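Gallery: The Pen That Would Not Go in the Cup

Joketti project, two-arm cell, fault diary in pictures

16th February

Many visitors to our project pages ask to see the robot when it works well. We have such pages already, and they are pleasant to look at. On this page we want to show a fault instead, because we lost a good part of the winter with it and other groups may be saved the same trouble.

The task is called pen-to-cup. An arm must pick up a marker from the table and put it in a cup. We run it first in simulation, and only when it passes there do we let it run on the real cell in our room in Bisadville. It is one of the easiest tasks in the Joketti set, and so we did not look at it carefully for a long time. It was always green in the report.

The trouble started after we moved the project to a new version of our planner, which we call Horow. In the first night of runs the arm went to the marker, closed, lifted and carried nothing to the cup. The report still said "success". We read the log in the morning and nobody was worried, as the report was green as usual. Only when we opened the recordings did we see the arm making its nice slow movement over the cup with empty fingers.

So there were 2 faults, and we mixed them together for too long. The first fault was in the grasp. The second fault was in the check which should have told us about the grasp.

About the grasp. The planner gives the angle of the marker on the table, and the wrist must turn so that the fingers close across the barrel. In the new version the angle was measured from a different axis. For a marker lying straight this made no difference, and all our quick tests used a straight marker. For a marker lying diagonally, the fingers came down at a wrong angle and pushed the barrel away, or closed beside it. Sometimes they closed on the end of it and the marker turned out of the grip during the lift.

About the check. It looked only at the position of the gripper at the end of the run. If the gripper was over the cup and open, the run was counted as good. It did not ask where the marker was. This was written in the first month of the project, by ourselves, as a temporary solution, and it stayed.

The safety matter came from the real cell. Because the report was green, the same version was released to Bisadville. There the table is not so forgiving as in simulation. One finger came down on the barrel, the arm continued to press, and the force limit stopped it later than we would like. The marker was broken and a finger pad was damaged. No person was near, the door of the cell was closed and the interlock did its work. Still, the limit was set too high for such a light object, and we had copied it from a heavier task without thinking. We stopped all real runs the same afternoon and went back to simulation until we could explain every step.

We decided on a simple rule for the search: change one thing, run, look at the recording with our own eyes, and write it down. It is slow work. Our colleagues at the Tautahi site repeated the runs on their own computers, so that we could exclude a fault in our installation. They got the same misses with the same marker angles, and this was a relief for us – a fault which repeats is a fault which can be found.

The picture in this gallery comes from that search. Please click on it for the larger version.

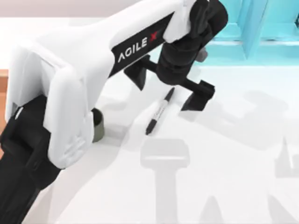
Text and renders: the Joketti simulation group, Bisadville

Open fingers over the diagonal marker, in simulation. The AGILE X arm hides a good part of the cup from this viewpoint, so we judged only the approach from here and used another view for the release.

What we changed afterwards:

The angle is now given with its axis written in the message, and the planner refuses a message without it. The quick tests use a diagonal marker as well as a straight one.

The check now asks for the marker. If it is not inside the cup at the end, the run is failed, also when the arm has made every movement correctly.

The force limit on the real cell is set for each object separately. A new object without its own limit gets the lowest one.

Before a release, one person must watch the recordings, and a green report is not enough. This costs us time every week and we have accepted it.

The real cell is still closed for this task. We plan to open it again in March, if the Tautahi runs stay clean until then. The older green reports for pen-to-cup are marked as not valid on the results page – please do not use the numbers from them.

Back to all galleries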